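Search this site
Enter keywords Search

3.2 Handle contrast and grasp choice in ceramic drinkware

Participants were recruited through the Nollach canteen and completed a sorting task with 40 vessels drawn from the Skitis and Rocha lines. Each vessel was shown for 20 seconds at a fixed height. Of 975 recorded choices, 593 favored a vessel whose handle differed in color from its body. The effect held for both lines – glaze finish had no separate influence – and did not vary with the age of the participant.

Handle contrast is treated here as a difference in lightness alone, and hue was left out of the model. Vessels with a body and handle of one color formed the baseline group. The strongest contrast level is a white body with a black handle, as on the mug in Figure 4, which stands on a beige tray. Tray color was entered as a covariate, given that a pale ground lowers the contrast of a white body but leaves that of a dark handle largely intact. Ratings from the Flalinbridge site were scored separately.

Figure 4. Mug with contrasting handle, on tray. 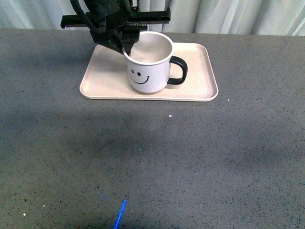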